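November
From: list member, Flerberg

Re: [lustport-gardens] Starting onions from seed or from sets?

On the list last night, a member on the Magagula side wrote:

> I've grown onions from sets for years and I'm thinking of switching to
> seed this winter. My sets bolt every other summer and I end up with
> a pile of thick-necked things that won't keep past Christmas. Is seed
> really that much more work? I have one south window and a basement
> shelf with a shop light. Also, when do people on this list sow? The
> packet says "late winter" and that could mean anything up here.

I switched four years ago and haven't gone back, so I'll put down what I do and you can take what fits.

I sow in the last part of January. I tried February two years running and the plants were thin as grass when they went out, and the bulbs came in small. Onions start making a bulb when the days get long enough, whatever size the plant is by then, so the leaves need to be on it early. At our latitude you want a long-day type. I grow Utora as my main keeper. It's a flat yellow onion, nothing special to eat raw, but I was still using last year's in April.

Your shop light will do. Skip the window. Mine got leggy on the sill and fell over, and turning the tray every day was a nuisance. Hang the light a couple of inches over the tops and run it 16 hours a day on a timer. I use open trays, no cells, and scatter the seed in rows a finger apart. Cover it with a quarter inch of mix. The basement is cool enough that mine take 11 days to show, and they would be quicker upstairs.

Onion seed does not keep. I had half a packet left over from the first year and got almost nothing from it the second. If you're not sure about old seed, fold some into a damp paper towel and leave it on top of the refrigerator before you fill a whole tray. 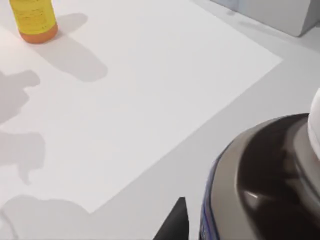
Once they're up, cut the tops back to three inches or so whenever they start to flop. I do this with kitchen scissors, three or four times before they go out, and put the clippings in eggs. Feed them weakly once a week after the first trim. The mix in the bag doesn't have much in it and the plants go pale by March if you forget.

Hardening off is where I lost a tray. I put them straight out on the porch on a sunny afternoon with a wind and they were white by supper. Now they get an hour the first day, in the shade, and it takes me most of two weeks to work up to a full day. They can stand a light frost after that.

I plant out in late April if the bed can be worked, four inches apart, in rows a foot apart. Pull the clump apart in a bucket of water and the roots come free without much tearing. They look hopeless for the first week or two. Leave them alone.

The rest is weeding. Onions can't shade anything out, and if you let the chickweed get ahead of you in June there's no catching up. I mulch with old grass clippings once the plants are as thick as a pencil. Stop watering when the first tops go over, and don't bend the others down by hand – I used to, and those were the ones with soft necks.

On bolting, a lot of that comes from sets that are too big. If you want to use sets for part of the bed, pick out the ones smaller than a dime and eat the rest as scallions. I still put in 40 sets along the fence for early use.

For cost, a packet of seed runs me less than a bag of sets and does the whole bed with plants left over. I usually have a tray to give away in spring if anyone near Flerberg wants to come by for them.

Does anybody have a red that stores? The one I tried went soft by Thanksgiving – fine for sandwiches, but I'd like something that lasts at least until February.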